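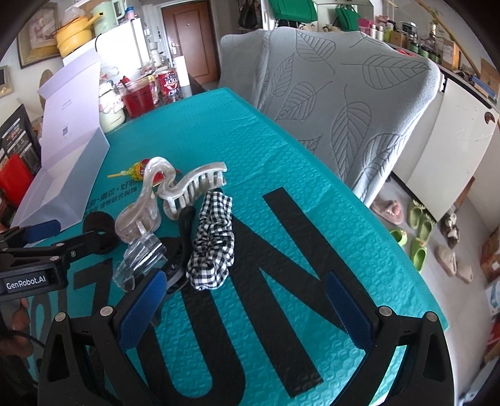
Asside Small Accessories – README

Asside is a catalog of small personal items sorted on a tabletop: hair accessories, wrapped candy, cosmetics, trinkets and the packaging they are kept in or set down on. This file covers the item classes, naming rules, file layout and known gaps. It applies to release 4 and replaces the notes shipped with the January release.

Last edited: 16 August 2018

Contents

The catalog holds 839 entries in 15 classes. Of these, 459 have a full record (class, color, surface, closure, state). The rest have class and color only. Each entry describes one item in one arrangement, so the same scrunchie in two piles produces two entries with a shared item key.

Item classes

claw_clip – Hinged hair clip with rows of teeth. Record body color and finish separately. Pearly and glossy are both finish values; white is a color.
hair_clip – Any other clip for hair. Clear plastic clips take color "clear", never "white".
scrunchie – Gathered fabric hair tie. Pattern goes in its own field. Use "gingham" for even checks in two colors and list both colors, darker one first.
candy_stick – Lollipops, wrapped or unwrapped. The color of the wrapper and the color of the stick are separate fields.
compact – Round or square cosmetic case with a lid. Lid lettering is transcribed in lower case.
ornament – Small decorative pieces, with or without a chain.
case_small – Rigid cases whose contents are unknown. Do not guess from the shape.
bag_clear – Transparent bags, flat or crumpled.
mailer – Shipping bags and padded sheets, including those used as a ground layer.
box_open, box_closed – Boxes and trays. A lid that is raised at all makes the box open.

The remaining classes (band, cable, cloth, other) are short and are explained in classes.txt.

Ground layer

Most arrangements in the Folmont group are laid out on printed mailer material. The embossed bubble surface is recorded as "bubble", whatever the size of the cells. Teal and turquoise are merged into one color value, teal. Printed characters on the ground layer are not items and do not get an entry, but readable text is kept in the layer record in its original script.

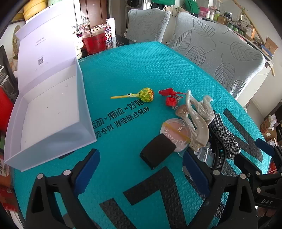
Folmont group, mixed pile on a printed mailer: compact with a rubber band across the lid, wrapped lollipop, red ornament with chain, black case, clear bag, gingham fabric.

Overlap

Items that touch are linked by the field "contact". Items that hide part of another are linked by "covers", which has a direction. A band stretched across a lid is a separate entry and covers the compact. Clear bags are difficult – an item visible through one is marked "through", and its color is left blank unless some part of it is also visible outside the bag.

Files

items.csv – one row per entry
layers.csv – one row per ground layer
links.csv – contact and covers pairs
classes.txt – class definitions

All files are UTF-8. Fields are separated by semicolons. Empty means not recorded; "none" means checked and absent.

Known issues

Bunched gingham is entered as scrunchie in the Folmont group and as cloth in the Wolstead group. Use the item key when comparing them.
White, lavender-white and off-white boxes were entered inconsistently before release 4. The color field for boxes should not be used for sorting.
Item keys in the Hughes group restart at 1 and need the group prefix.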